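3.2 Outdoor runs on the long path

The robot was assembled in a shared workshop by the first author and Zeyu Peng, mostly in the evenings. The chassis was made from parts left over from an earlier cart, and the motor controller was a used Evov unit which we had to open and solder again. After the indoor tests the robot was taken outside in July. We wanted a route that is simple in shape but not too clean, so that errors of heading would come from the robot and not from a difficult course. All runs were driven at one speed setting, and the onboard view was stored for later checking by hand.

Figure 11 gives four views from these runs. 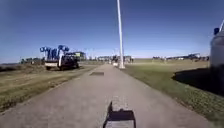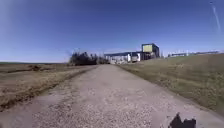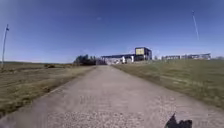
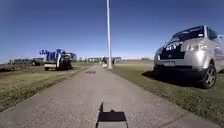 Figure 11. Onboard views along the path, with grass beside it and part of the robot's own body at the bottom edge.

Why was the path edge not used alone to steer the robot? The edge is a weak line where grass or soil grows over it, so we combined it with the wheel counts and gave the edge a lower weight when its contrast was poor.

The weight was set by hand. Weidong Qiu tried 100 different values on the stored data and found that the result changes little over a wide range - we therefore kept the first value that gave a stable heading. The steering loop uses the last 500 wheel counts, and older counts are dropped.

Two faults appeared during the outdoor work. The first was a loose connector on the left wheel encoder, which was fixed with a cable tie. The second was in our own program: the image mask for the robot body was drawn for the old camera bracket and was too small, so the body was sometimes taken as a part of the ground. A new mask was drawn before the data of Section 4 were processed.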